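Rätsep 桌面整理机械臂：开放日上看它跟一只袜子较劲

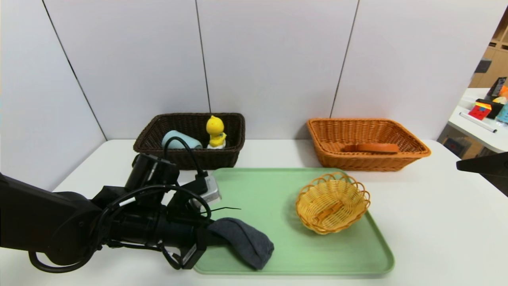 Laimutė Rimkutė
家用设备评测撰稿人
2022年5月8日

Dridmont 的开放日办在 Vetport 园区最里头那栋楼，从大门走过去，路牌换了三种字体。签到台发的胸牌把我的姓拼错了，我没去改，反正一下午也没人照着念。

先说要评的东西。Rätsep 是一套桌面整理机械臂，单臂版报价449欧元，不含桌子，也不含耐心。宣传册上写的是“让双手去做更重要的事”。我在现场用腾出来的双手端了两杯咖啡，都不怎么样。

演示的内容是收拾杂物：白色台面，靠墙放两个方形的编织篮，前面一个浅绿色托盘，托盘右半边还搁着个黄色小圆篮。深色篮子里有个侧躺着的浅蓝色杯子，旁边站着一只黄色玩具鸭。鸭子全场仪态最好。

轮到袜子的时候，围观的人往前凑了凑。深灰色的一只，夹爪捏着，其余部分垂下来搭在托盘左侧，袜尖那头皱成一团。我家的袜子在抽屉里也是这个姿势，所以就眼下这个姿势而言，我很难给它扣分。讲解员说软的东西比硬的难抓得多，杯子有固定的形状，袜子每次都是另一只袜子。这句话我信，我洗了三十年衣服。

速度要单独说。我拿手机掐了表，从伸手到松爪，一件小东西最快的一次用了5秒，袜子那一回久到我回完了一封邮件。讲解员管这叫“保守模式”。问他有没有不保守的模式，他说有，但今天人多。

做工方面，臂身是哑光黑，看着结实。线缆就随意了：一圈圈绕在关节上，前臂下面还垂着一个大弯，手腕处支出来一截扎带，朝着托盘的方向。449欧元的东西，我希望有人拿把剪刀过去。腕部上方那个银灰色的小摄像头倒是装得利落，是整条手臂上最像样的零件。

噪音比我预想的小，隔一张桌子说话不用提嗓门。底座要用螺栓固定，租房的读者请先看看合同。软件界面有五种语言，我试的那一种把“放下”译成了“放弃”，我在上面点了好几次，心情复杂。

同场还有 Drurton 的一台老款可以对比。那台便宜200欧元，抓硬物差不多，遇到布料就停下来请求协助。Rätsep 至少肯自己试。夹爪的替换软垫是耗材，厂家说法是一副能用一个季度，我没法验证，先记在这里。

提问环节有人想知道它会不会叠衣服。台上答：路线图里有。又问什么时候，台上请大家去隔壁领点心。

适合谁买？实验室、学校、家里有闲置工作台又爱摆弄设定的人，可以考虑。单纯嫌收拾桌子麻烦的，花100欧元买几个好看的篮子，再把东西扔进去，当天就见效。

正式发货定在8月，预订可退，退款页面我替大家找过了，在帮助中心第二页最下面。满分十分，我给六分，其中一分是给讲解员的，他站了一下午，嗓子都哑了。

回程的班车晚点，我在站台上把宣传册又读了一遍，保修条款印在折页里侧，字号极小，关于线缆磨损的那一条建议下单之前看清楚。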